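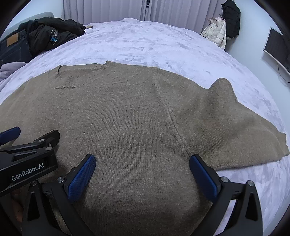

Notes for the Hendberg robotics club evening, 8th April

Okay, hello everyone, thanks for coming out. (Wait for the people at the back to find chairs. Check the mic first this time!)

I run the folding project with the student club, and I've got the next little while to tell you why a sweater is harder than a chess game. I'll start with the chess thing, it usually gets a laugh.

A chess piece stays the shape it was when you picked it up. A sweater doesn't. You pick it up by the cuff and you've got one shape, you pick it up by the hem and you've got another, and when you put it down again it lands however it likes. Our team had 27 garments in the February round and I don't think we ever saw the same starting position twice.

Quick show of hands — who here folds sleeves in first? And who folds the whole thing in half first? Right. Look around the room. We had that exact argument for two full meetings, and it matters, because the model learns from what we do. If half the club does sleeves first and the other half doesn't, it gets a muddle. So we wrote one method down and taped it up by the door. Sleeves first won. I voted the other way and I'm still a bit sore about it.

(Next bit is the hands-on part, slow down here.)

So how do we teach it? We do the folding ourselves, with a gripper in one hand, two fingers and a trigger. You squeeze, it closes. That's the whole skill, and it takes most new members an evening before they stop crushing everything. Things I tell them:

Come in with the fingers open, and wide. Then stop for a second before you close.

Go for an edge or a seam. The middle of a big flat knit gives you nothing to aim at.

If you miss, let go and try again at the same speed. Don't shake it off like you're annoyed, even if you are.

Keep your other hand out of it. I know. It wants to help.

Ribbed knits are my favorite and also the worst. They stretch while you lift, so the sleeve you thought you were laying across the body ends up somewhere past the other side. T-shirts are much kinder. We put the new members on T-shirts and towels and let them work up to knitwear.

Now the competition. We took the project to the Grumismont student meet and came home with 34 points, and I want to be straight with you about how. Towels, great. T-shirts, pretty good. The knitwear round gave us 2 points, and both of those were for setup. (Pause. Let them laugh.) The kids from Harasym had a lovely trick where they smoothed the fabric with the closed fingers before folding, and yes, we are going to copy it, and yes, we asked first.

What's next: more knits, darker colors, and softer surfaces underneath, since a plush blanket grabs at wool in a way a table never does. We also want to try the Nosivmont rules, where the garment has to end up in a stack with its neck facing out.

If you'd like to have a go, stay after the questions and come find me at the side table. Bring your own sweater if you want, ideally one you aren't too fond of.

(Questions. If someone asks about socks, say next year.)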